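Comparing two grippers in a simulated kitchen: parallel jaw vs. three-finger
Asked in Grippers and End Effectors

Prasetyo Manurung
I'm comparing two gripper models in simulation before we buy hardware. Same arm, same controller, same kitchen; only the end effector changes. One is the Rillell parallel jaw, the other the Faleck three-finger. The task is pick from the sink, place on the shelf. The sink view with a long yellow food item in the near basin and two round red-orange ones in the far basin:
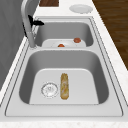 What I have so far

Rillell, long item: 93 percent of grasps held through the lift.
Faleck, long item: slightly lower, but fewer contacts with the basin wall.
Round items: both poor. The fingers close, the item squirts out, and the contact solver reports a force spike of 805 N, so I don't trust it.

Placing is scored from a second camera facing the white shelves over the faucet. I subtract a view with nothing on them and threshold the difference.
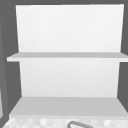
The physics step is 2 ms and friction is left at the default for both grippers. My question is whether the round-item failures say anything about the grippers, or only about my contact settings. I would also like to know if one shelf camera is enough for scoring.

Sieglinde Ostermann
Contact settings, most likely. A spike that size on a small round item usually means deep penetration in a single step. Halve the step, soften the contact, and cap the closing force at 14 N for both grippers. Then run the round items again before changing anything else. If the Faleck still drops them, look at its fingertip collision mesh — the one we used was a convex hull, far fatter than the real pad.

On scoring: one camera is fine for present or absent. A small brown item on the bottom shelf separates easily from pale gray. Depth toward the back panel is a different matter, and I would read the object pose from the simulator for that.
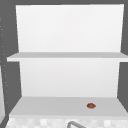

Necati Çetinkaya
Agree on the step size. I would not use the simulator pose for scoring if the hardware rig won't have it, though. You end up comparing grippers with one metric in simulation and another on the bench. Add a side camera now and calibrate both.

Hafiz Santoso
we had the same thing with Virkow fingers, changing the friction fixed it. don't remember the value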